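Publicada una guía de buenas prácticas para grabar tareas domésticas con pinzas de mano 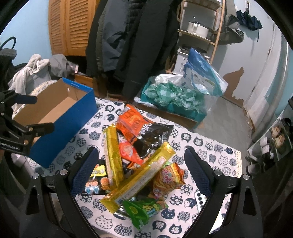
Pinzas de mano junto a una mesa con bolsas de aperitivos y una caja de cartón abierta.

31 de diciembre de 2024. El grupo de trabajo de Zeddale sobre manipulación doméstica ha publicado la primera edición de su guía para la recogida de demostraciones con pinzas de mano en viviendas. El texto tiene 40 páginas, es de adopción voluntaria y fija criterios comunes sobre consentimiento, preparación del espacio, ejecución de las tareas y conservación de los archivos.

La redacción empezó en julio, a partir de una revisión de 1,221 grabaciones cedidas por tres de los participantes: Mirley, Gallagher y Cenier. En esa revisión se descartaron 400 por defectos de procedimiento. Los más repetidos fueron las tareas cortadas antes de soltar el último objeto, las pinzas sin calibrar al comienzo de la sesión y la falta de un permiso firmado por todos los residentes.

«Cada empresa tenía su hoja de instrucciones y casi ninguna coincidía con la de al lado», explica Teresa Calado, coordinadora del texto. «Una pedía volver a la posición inicial después de cada objeto y otra lo prohibía. Luego se mezclaban los datos y había que separarlos a mano».

La guía contiene 17 requisitos. En el apartado de consentimiento se exige la firma de todos los adultos que vivan en la casa, también de los que no estén presentes durante la grabación, y se reconoce el derecho a retirar el permiso sin dar motivos. Los documentos personales, las fotografías familiares y las pantallas encendidas deben quedar fuera del campo de visión antes de empezar. Si alguno aparece por error, el operador lo anota y el tramo se elimina antes de enviar el archivo.

Sobre el espacio, el grupo ha optado por intervenir poco. La vivienda se graba con sus muebles y sus cosas en el sitio habitual, y solo se pide despejar los cables del suelo y todo aquello con lo que el operador pueda tropezar. No se permite cambiar manteles ni retirar objetos del fondo para obtener una imagen más limpia. Los borradores anteriores recomendaban superficies lisas y de un solo color — una condición que, según Calado, muy pocas casas cumplían.

El capítulo más largo se ocupa de la ejecución. Las tareas con envases blandos, como meter bolsas de aperitivos en una caja, tienen una sección propia. Los envases deben estar cerrados y sin roturas. Se admite que se solapen o queden amontonados, y el operador no puede colocarlos a mano una vez iniciada la toma. Cuando un envase se resbala, se vuelve a intentar el agarre sin detener la grabación, y el intento fallido se conserva con su etiqueta. Si cae al suelo, la toma se da por terminada.

En las tareas a dos manos, ambas pinzas han de sincronizarse antes de cada sesión y revisarse en cada pausa. La revisión incluye el apriete de los tornillos, el estado de las almohadillas de los dedos y la limpieza del objetivo. Las almohadillas gastadas se cambian por parejas.

La guía establece también descansos obligatorios para los operadores, un punto que no figuraba en el primer borrador y que se añadió a petición de Mirley. Queda prohibido pagar por número de tomas. El grupo considera que ese sistema favorece los movimientos apresurados y aumenta las repeticiones inservibles.

Gallagher y Cenier han comunicado que aplicarán el texto completo en sus próximas campañas. Mirley lo hará de forma gradual, empezando por los apartados de consentimiento y descansos, y mantendrá por ahora su propio formato de etiquetado.

Quedan pendientes para la segunda edición las tareas con líquidos, el uso de utensilios con filo y la grabación en viviendas con menores. El grupo tampoco ha cerrado los plazos de conservación del material descartado — unos miembros piden borrarlo al terminar cada campaña y otros quieren guardarlo para estudiar los errores.

La guía puede solicitarse sin coste a la secretaría de Zeddale, que recibirá además los comentarios de empresas, centros de investigación y operadores. Las propuestas de cambio deben indicar el número del requisito al que se refieren e incluir una redacción alternativa.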